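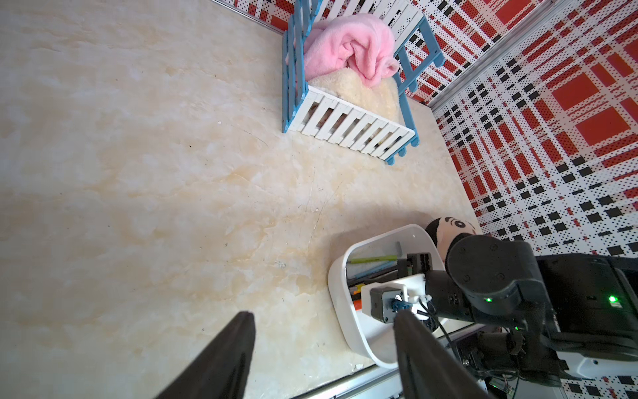
I've been decorating little rooms for my stuffed animals' corner ever since I gave up the spare closet to it, and the bedroom is the one I keep going back to. It's the bossiest room of the whole bunch! Everything else can be a bit dull, but a bedroom has to look like somebody would want to climb in. So the blue and white bed got its fleece pad, and then the pink blanket went on top, all bunched up toward the headboard the way mine is most mornings. I did try folding it. It looked like a hotel.

This page is the bedroom part of my little rooms gallery, posted 2022-09-08, with the notes that wouldn't fit on the main page. I'll go thing by thing (skip to the bottom if you only want to know about the wallpaper, that's what most of you write to me about).

The bed

Slatted rails, blue posts with notches in the corners. I love those notches. I like a bed that looks like it has some building in it, and I like that you can see the fleece between the slats from the side. It stands right up against the wall, and I've tried it in the middle of the floor and at an angle and every other way you can think of, and it always goes back. A bed in the middle of a small room just makes you walk around it, even when the people walking around it are stuffed.

The mattress

Cream and fluffy. I wanted a proper striped mattress with buttons and I even cut one out, but it came out so stiff that it sat up in the middle like a loaf of bread. The fleece just lies there and behaves. If you're making your own, cut it a little bigger than the bed and push the extra down at the sides. You can always trim later, and I've never once managed to trim something bigger.

The pink blanket

Fuzzy, very pink, and it sheds on my sweaters. My friend Stella Kombo thinks it fights with the red in the walls and she has been saying so since January. Maybe it does! But I had a gray one on there for a while and the room went so sensible that I stopped looking at it. Pink stays. Stella is welcome to a gray room of her own.

The floor

Beige, with a marble pattern in cream and pale orange. I went back and forth on this for ages because marble isn't a very bedroomy floor, is it? I had my heart set on planks. Then I laid a bit of plank pattern next to the plaid and it was like two people talking over each other at dinner. The marble keeps quiet and lets the walls have their say. It also hides dust really well, so that's one less thing for me to feel bad about.

The walls

OK, the plaid. Red, white and black, big squares and bands, with tiny dots printed all through it if you get your nose up close. I found the paper at Zula, the gift wrap and card shop in Firkstead, in the bin at the back where they put the ends of things. I'd gone in for a birthday card. I came out with plaid and no card.

Some things I learned putting it up:

Start in a corner and work out. I started in the middle the first time and ended up with a skinny strip of half a square on one side that I could not stop staring at.

Line up the bands before you even open the glue. I use Sketo because it gives you a minute to slide the paper around before it grabs. Thin coat, all the way out to the edges.

Smooth it with the side of your hand and go slowly. Bubbles that look tiny when you're working look enormous the next day.

Let it sit overnight. I know. I didn't either, the first time, and I got to do the whole wall over again.

The silver trim

I was so pleased with this. The thin silver strips run along where the wall panels meet and where the wall comes down to the floor, and they cover up every wobbly cut I made with the scissors. If your edges are neat you might not need trim at all, but mine never are, and besides, it gives the room a finished look, a bit like a picture frame. Measure each strip against the wall it's going on, even if you're sure two walls are the same length. Mine weren't.

The bin

White and rounded with a nice fat rim, and it's where the pencils live, a green one and a blue one. They're huge next to the bed, I know, and that's my favorite part. Nassoro Mosoti next door wants me to carve down some toothpicks and paint them so they'd be the right size, and I might for another room, but the big pencils make me laugh. There's something little and orange down in there too, which I keep meaning to fish out.

The panda

The panda hangs over the rim of the bin, which is a perfectly good place for a panda. I've tried putting that panda to bed. The bed is lovely and I stand by the bed, but the bin has more personality.

What's next for this room

I want a lamp, and I want a rug, in that order. The rug will have to be one color, there's no room for another pattern in there. Kioko, the craft market, usually has felt ends in a basket by the door, so I'll start there and see what they've got in a dark green or a mustard. Stella votes for gray (of course she does). After that I'm moving on to the kitchen, which so far is a shelf and a lot of opinions.

If you've papered a room like this and have a good trick for the inside corners, leave me a note in the guestbook. Mine still pucker!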